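4.2 The demonstration bench at Clisville

Before the change, the packing hall at Clisville had two kinds of job. Packers picked small goods from trays and put them in cartons, and line leads moved people between benches as orders came in. The Vuritz arms, introduced at the far end of the hall in October, took over part of the picking for stationery and desk goods. They also created work that had not existed before. Somebody had to show the arms how an item should be picked up, and the firm chose to give this to packers who already handled the stock.

Demonstrators, as they came to be called, work standing or seated at a covered table with a hand-held gripper in each hand, or in pairs with one gripper each. They pick up an item, move it, put it down, and begin again. A full set for one item is 100 repeats. By the end of our fieldwork the bench had recorded 1,973 demonstrations, well short of the 4,000 in the original plan. Managers put the gap down to staffing. The demonstrators put it down to the items.

Both accounts have something in them. The plan assumed that one item would take much the same time as another, and that demonstrators could be called back to packing when the hall was busy. In practice they were called back often, and a set broken off in the middle was usually started again from the beginning. Items that packers described as easy by hand could be slow with the grippers. Pens, rulers and boxed staples gave little trouble. Soft, light or top-heavy goods did, and so did anything holding other things.

Several interviewees spoke about having to unlearn habits. A packer's fingers adjust to an object without much thought, and the speed that had earned people their standing in the hall was of little use at the table. One demonstrator with long service said she had felt like a beginner for the first few weeks:

"I can pack that whole shelf with my eyes shut. Then they give me the claws and I'm chasing a rubber across the table. You have to slow right down and you have to do it the same way as the person before you, and I never packed the same way as anybody."

The last point came up in other interviews too. On the packing benches, personal method was tolerated as long as the cartons were right. At the demonstration table, method was the product. Written instructions set out where an item should stand at the start, which side should be approached and how long to wait before letting go. Two demonstrators had helped to write these instructions and were noticeably more content with the job than those who had been handed them.

Figure 3 is taken from a gripper at the table, with an item set out and a second gripper held at the right. 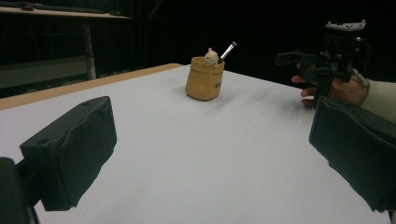
Figure 3. Work at the demonstration table. The item is a bag-shaped pen holder with a small white animal figure and a pen in its opening.

4.3 Pay, grading and who gets asked

The demonstration work was not graded as a separate job. People kept their packer's rate, with a small allowance for each shift at the table. The allowance replaced the packing bonus, and for the fastest packers it was worth less. Three of them asked to go back to the benches within the first months. Slower packers, and those with back or knee trouble, tended to want to stay.

Selection was informal. Line leads asked people they thought would be patient, and the same names came up repeatedly. Khadija Tawfik, the shop-floor representative, raised this at the meeting of 27th March and asked for places to be advertised in the canteen and on the staff pages. The firm agreed to this for new places but did not reopen the existing ones.

There was also the question of what demonstrators thought they were doing to their own jobs. We had expected more hostility than we found. Most said that the arms would come whether they helped or not, and some were pleased that their knowledge of the stock was being used. Worry was more common among packers who had never worked at the table. They saw the arms running at the end of the hall and had little idea of how much was left to people.

This differs from what we found at the Hollon site, where demonstrations were recorded by an outside contractor, Munshi, in a separate building. Packers at Hollon talked about the arms as something delivered to them. At Clisville they talked about particular items, and about which of these the arms still dropped.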